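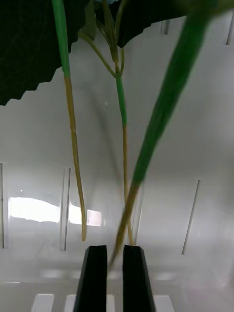
Page last changed: October, by Imad Fakhoury

Stem Handling House Rules: Frequently Asked Questions

Welcome, and thank you for reading this before your first shift, or for coming back to it after your tenth, which we appreciate even more. These are the questions people ask us most often about working with the arm and the artificial flowers at Geltow. The full rules are in the binder by the sign-in sheet. If this page and the binder ever disagree, please go with the binder and let Imad know so he can fix the page.

Who do these rules apply to?

Everyone who comes into the Geltow room while the arm has power. That includes operators, people passing trays, visitors who only want a look, and the folks who come up from the second floor to borrow a chair. We've had very good-natured arguments about whether a person standing in the doorway is "in the room." For our purposes, yes, they are.

I've worked with robots before. Do I still need the walk-through?

You do, and I hope you'll take it in the spirit it's meant. Most people with experience breeze through it in half an hour, and several of our better rules came from someone who did the walk-through and said "well, at my last place we did it this way." You'll sign the sheet at the end, and you'll be asked to use the stop button once with the arm moving slowly, so that your hand knows where it is.

How fast is the arm allowed to move?

At 50 percent of its program speed whenever a person is anywhere on the room side of the floor line. The Rallitard limiter takes care of this, and it should be switched on before the arm is. Please don't switch it off to "just finish this one row." If a task only works at full speed, write it up in the log and we'll talk about it on Tuesday, when the whole Pima team is in the same place and somebody has usually brought bagels.

Is slow the same as safe?

I'm so glad people ask this one. Slow gives you more time to step away, and it means a smaller bump if there is a bump. It does nothing for a finger that's already between the two gripper fingers. Please treat the gap between them as closed, always, even when you can see plainly that it's open, and keep your hands out of it until the arm has been stopped and the light is off. A stopped program doesn't count as a stopped arm, by the way. A program can be paused and waiting for you, and then go right on when you'd rather it didn't.

Why are we so fussy about how the stems hang?

You'll understand after your first tangle! When the stems hang down close together, one that's near the wrist camera can pass right across one that's farther back, and then it's hard for anyone watching the view to say which tip the gripper is heading for. So before each run, look at the camera view as well as at the stems themselves. They can look beautifully spaced from where you're standing and be one big green crossing from where the gripper is. If two of them overlap at the tips in the view, move one, or start the approach from another side.

A second thing to look for is the place where the green changes to tan. We ask everyone to keep the grasp on one side of that change or the other, and to write down which. Closing right on it gives us results we can't compare with anything else, and I have spent a good many evenings trying.

What about the leaves?

Leaves with saw-toothed edges can snag on things, so we follow the same habit with all of them. Approach from below, come up slowly, and back out along the same path you went in by. Don't swing sideways to get clear, however tempting it looks. If a leaf does get caught, press stop, power down, and free it by hand. Please don't try to shake it loose with the arm. Everybody wants to try it once, and we would love for you to be the exception.

The wall has a bright patch on it. Is that a problem?

It can be. The white enclosure walls are a little glossy, and light coming off them can wash out part of the view. A patch of glare well away from the stems is fine and you can carry on. If it sits behind the tip you're going for, change the lamp angle and take a fresh reference view before you start. Don't tape paper on the wall. It comes loose, it covers the slots, and it leaves a sticky mark that I am the one who ends up cleaning.

May I stand in the room while a rose is in front of the gripper?

Yes, if you have a job to do there and the operator knows about it. Which brings us to trays.
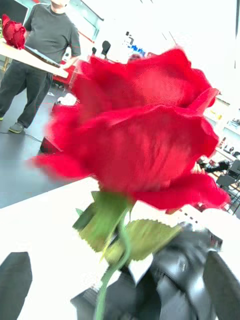
Photo credit: Pima project, Geltow room

How does the tray job work?

The tray person brings flowers and takes them away, and it's a bigger responsibility than it sounds. Hold the tray level at waist height, with both of your feet on the floor and nothing in your pockets that's likely to fall out when you lean. Stand where the operator can see you without turning around. Say "coming in" before you step toward the table, and wait until you hear "go ahead." A nod won't do. People nod at all sorts of things.

When you hand over a bloom, set it down on the table with the arm stopped and step back. We don't hand flowers directly to the gripper. I know it's quicker, and I know they do it that way in some very nice videos.

Is there a dress code?

A gentle one. Short sleeves are good, and long sleeves are fine if they're snug or rolled above the elbow. Closed shoes with a sole that grips the floor, please. Take off lanyards, bracelets, and loose scarves, and tie back long hair. There are hooks behind the door.

Can I leave my things on the floor or on the chairs?

Chairs, yes, as long as they're back near the wall. Floor, please no, at least not on any path that the tray person uses. Equipment that has to sit on the floor should be pushed well out of the way, with its cable run along the wall or taped down flat. A person carrying a tray can't see their own feet very well, and a thin dark cable on a dark gray floor is hard to spot even when you're looking for it. If you notice one trailing, you don't need to find out whose it is before you move it.

How many flowers can we do in one session?

The limit is 43 grasps, and then everybody takes a break, including the people who feel great. We started with a higher number, and the notes from the end of those sessions were, let's say, less careful than the notes from the beginning. Failed grasps count toward the limit too.

What should I write in the log?

More than you think you need to! Put down which flower, which side you came from, where on the stem you closed, and whether the bloom or a leaf blocked the view at any point. A big rose head can fill most of the camera view, and when that happens the operator has very little sight of the table or of anyone beyond it. Write "view blocked" and stop the approach until someone with a clear line of sight has told you it's all right to go on. The log now has nearly 3396 lines in it, counting the early ones from Zein, and I promise that somebody reads them.

Who is Zein?

Zein is the name of the room we used before Geltow. You'll see it on some of the older labels and in the first part of the binder. The Zein rules were written for a smaller table and nobody walking around, so please don't use them here, even the ones that look the same.

People show up in the recordings. Is that allowed?

With their agreement, yes. Everyone signs the consent form on their first day, and you can change your mind later without giving any reason. If someone walks in who hasn't signed, stop recording, say hello, and mark the file. Marked files are set aside and reviewed within 24 hours. Please don't use pictures from the arm's camera in talks or on social media without asking Imad, even when only a shirt and a pair of shoes can be seen. Friends recognize each other's shoes.

What do I do if something goes wrong?

Press stop first, and then look around and ask if everyone is okay. After that, leave things where they are as far as you safely can, and find Imad Fakhoury or whoever is listed on the door that day. Near misses go in the log as well, with the same care as real bumps. You won't be in trouble for writing one down, and you can leave your own name off it if that makes it easier.

Can I suggest a change to the rules?

Please do. Write it on one of the yellow cards in the front pocket of the binder, as long or as short as you like, and drop it in the tray by the sign-in sheet. Cards are read out on Tuesday, and you're welcome to come and argue for yours in person.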